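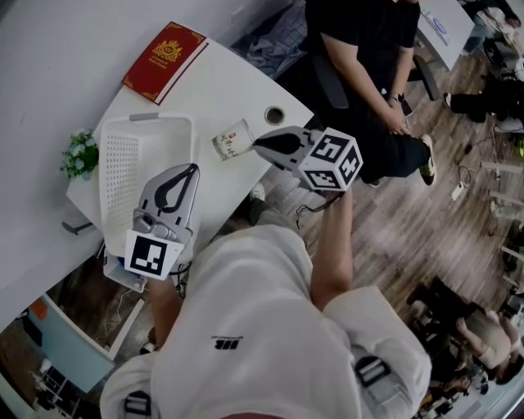
Right hand going for the cup, left hand waiting its turn.

The Cup

By Pauline Horrocks

So my arms hurt, which is a thing I hadn't planned on when I signed up to build a robot with my brother-in-law.

We'd had the desk at the Roston workshop since September. Everybody calls it a desk, but by then it was more like a small country with its own weather. Damel had named the robot Derkik before it had so much as a shoulder, and he'd decided it was going to serve tea. My end of the deal was teaching it. You hold the two grippers, you do the job yourself, and later on Derkik is supposed to do it the way you did. That was the plan, anyway!

"Again," Damel said.

"I've done it 227 times."

"You counted?"

Of course I counted. What else was there to do? Squeeze, lift, move, put down, let go. My shoulders were up by my ears and I'd started dreaming about glass.

The trouble was Farías. He had the spot next to ours and he'd been building a clock for nine years — a big one, with a brass face and no hands yet — and he liked to watch. He never said much. He'd just breathe in whenever I got close to the cup, this little whistle through the nose, and I'd flinch, and the flinch would go into the recording with everything else.

"It's going to learn that," I told Damel in the parking lot. "It's going to get to the cup and jump."

"It won't jump. It averages."

Well, on Monday we bolted the arms on for real. Damel put the cup down, I stood way back by the sink, and Derkik started out across the desk so slowly I forgot to be nervous. It looked like me. I don't know how else to say it. It had that dip I do with my right wrist, the one my mother used to yell at me about over the piano. Three inches from the glass it stopped.

Farías breathed in.

And Derkik waited, I swear, until he'd let the breath all the way out again. Then it closed its fingers and picked up the cup.

Damel was shouting and hugging people he didn't know. I looked over at Farías, and he'd gone back to filing a gear, but his ears were pink.

"You could come over tomorrow," I said. "We're starting on the spoon."

He thought about it for a while. Then he asked if he should bring his own chair.

Get a new short story in your inbox every week. Enter your email to subscribe. You can unsubscribe at any time.

More fiction
The Woman Who Fixed Fans
Three Keys for the Boathouse
My Uncle's Last Radio
Snow Day at the Print Shop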